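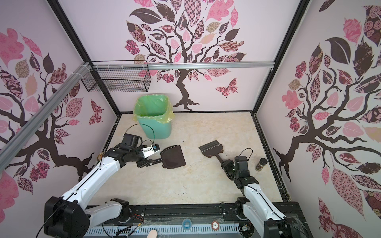 Dustpan and brush at floor level, with tree murals on the walls.

Keeping Up With the Sweeping
January 2024 | 2 min read
Print this item | E-mail this item

I grew up in a house where the broom lived behind the kitchen door and came out after every meal, and I suppose that's why I still can't sit down to my coffee until the floor is done. My grandmother in Burnstead used to say she could tell who had swept by the corners (she was usually right, too, and it was usually me). So when Tülin Aydoğan asked if I'd write a little something on floors for the winter newsletter, well, I had the first page finished before supper!

Start at the far wall and work toward the door. I know most of you do this already, but my own husband swept from the door inward for 31 years and then walked back through it all. Short strokes, brush kept low, and don't flick at the end of the stroke, or the fine dust just goes up and settles again while you're putting the kettle on.
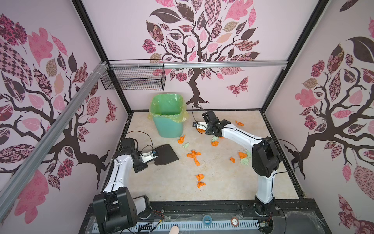

Pick up the big things by hand first. Paper, bottle caps, the odd sock. A brush will push them along all right, but they carry the crumbs over the lip of the pan and you end up chasing the same little pile across the room. Then there's that thin gray line of dust the pan always leaves behind. Back up an inch, turn the pan a quarter of the way around, and sweep again from the side. A damp paper towel gets whatever is left.

Several of you wrote in after the May issue to ask what to do with a brush whose bristles have all gone over to one side. I stand mine in a bowl of warm soapy water, just up to the bristles, then rinse it, comb it straight with an old hair comb, and hang it up by the handle to dry overnight.
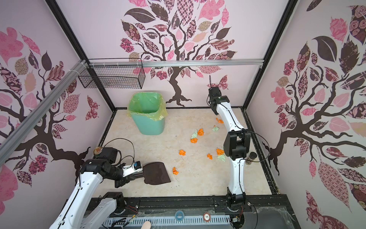 Never leave it standing on its bristles, even for an afternoon. Mine hangs on a nail by the cellar steps next to the good scissors, and it has been going strong since we moved to Tudby, which is more than I can say for the mop.

Next time I'd like to get to rugs, and whether beating them outdoors in the cold does any good. If you have a family method, please send it along, the longer the better!

Contact the newsletter | © Tudby Home Circle | Back to top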